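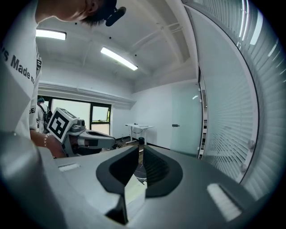

Marker cube up top, gripper in the foreground, demo room in back.

How to run a hand-held gripper demo on open day

I ran the gripper table at our July open day, and by lunch I'd changed nearly everything about how I did it. If you're taking a turn at the next one, here's what worked for me.

Start with the cubes. Before anybody comes in, look over the white cube with the black-and-white square marker on it. Wipe it with a dry cloth and keep your fingers off the printed part. The tracking software (ours is called Tallel) finds each gripper by its marker, so a smudge can cost you a whole morning. Ask me how I know!

Next, open Tallel and wait for both grippers to show up in the list. Give it 90 seconds. If one is missing, turn it a little so the marker faces the camera, then hit rescan. 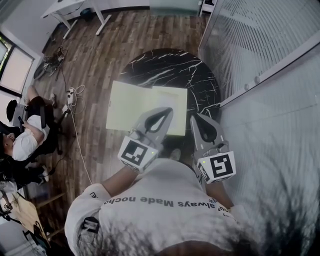 Sepúlveda Hand Tools Team

Now the fun part — paper. I put one sheet flat on the round black table and work over it with a gripper in each hand. Shigeru Tanabe wanted us to use blocks, and blocks are fine, but everybody knows what paper feels like and they get the idea right away. Keep your elbows loose and come in low. Pinch one corner, hold it, then bring the other gripper to the far side and try a fold. Go slower than feels natural.

When it's a visitor's turn, let them play with one gripper first and hand over the second after a minute or so. Stand beside them and talk them through it. Kids are usually better at this than their parents, and they know it.

Two people at the table is plenty, plus 4 more watching. On Sunday we let the crowd press in and kept losing the markers behind somebody's shoulder.

Save each run under the visitor's first name so you can play it back for them on Palo, our replay screen. They love that — one lady made us run hers three times.

At the end, close Tallel before you unplug anything, and put both grippers on the charger. Mehrangiz Rashti has the sign-up sheet for the next open day, so go bug her if you want the afternoon slot.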